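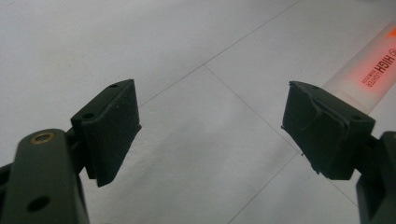
Handout 4: Good practice for hand-held gripper recording

These notes go with the Prutton practical. The rules are the Bullthorpe house set, last revised in January, and they apply to every session that counts towards your portfolio.

4.1 Pads and fingers

Inspect both foam pads before the first take. Slight fraying along an edge is acceptable. A pad must be changed when foam has torn away from the face that touches the object, or when it has started to lift from its holder. Pick off lint by hand; do not use solvent. Tighten screws with the fingers open, never with an object held.

Pads are logged by number and retired after 800 grasps, whatever their condition.

4.2 Before recording

Open and close each gripper 10 times and check that the full travel is logged. Rest both grippers still for the start marker. Any take without a marker is rejected at upload – it cannot be repaired later.
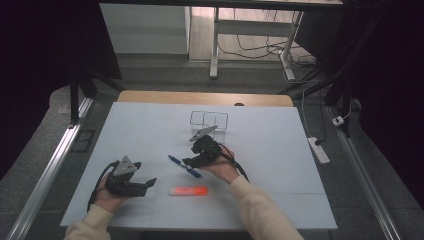
Reading time: 2 minutes

4.3 Two-handed work

Cables run back past the wrist and stay clear of the objects. Small items such as a pen or an eraser are laid out within reach of both grippers, and fingers other than the gripper's do not touch them until the take has ended. Sleeves are kept off the sheet.

A set is 200 takes. Change the starting layout at least every 10 takes, and note the change in the Betberg log sheet.

4.4 Faults

Mark a dropped object as a drop and carry on. Do not delete the take – failed grasps are kept and labelled under the Khattak scheme (see Handout 5).

Log sheets are due by 14th April.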